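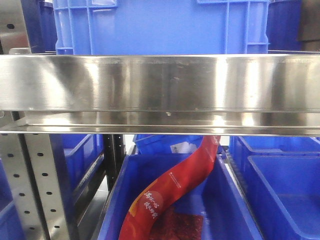
Kikuchi novellas – which order? (spoilers for book one only please)

fennimore_t
I finished the first Kikuchi book on Tuesday and want to go straight on. The list in the back puts The Salt Clerk second, but my library has it down as number 5. It's 300 pages, so hardly a novella. Which is right?

Marrowby
The library is going by publication date. Read it second. It picks up the week after the ferry sinks and you'll want to know what happened to the clerk.

oldquarto
Disagree. I read them as they came out and Salt Clerk gives away who sent the letters. If you go by date you get two good books of not knowing.

Marrowby
It only gives it away if you remember one line in chapter 11. I didn't notice until I reread it.

oldquarto
I noticed. So did my wife, and she was half asleep.

fennimore_t
Right, so date order for me. Is the Fikia omnibus any good? 900 pages for the price of two paperbacks.

pell_and_ink
Print is small and the maps are missing. The Noboru Ishida translation is the same one as in the single volumes, though. Takeshi Sekiguchi did the last one and it reads a bit stiffer – he keeps the ranks and titles in, where Ishida drops them.

Marrowby
I prefer Sekiguchi. Ishida makes the inspector sound like somebody's uncle.

pell_and_ink
He is somebody's uncle. It's in the first chapter.

oldquarto
Buy the singles if you can. My omnibus split at the spine before I got to Brolance, and that's the best of the lot.

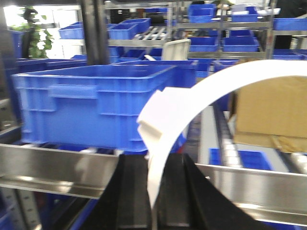
White curved part and blue crate

fennimore_t
Thanks all. I've put in a request for the second one by date and will leave Salt Clerk on the shelf for now. Does the Floson short story matter, or can I skip it?

pell_and_ink
Skip it. It's mostly the dog.

Marrowby
Don't skip it, the dog comes back in Brolance.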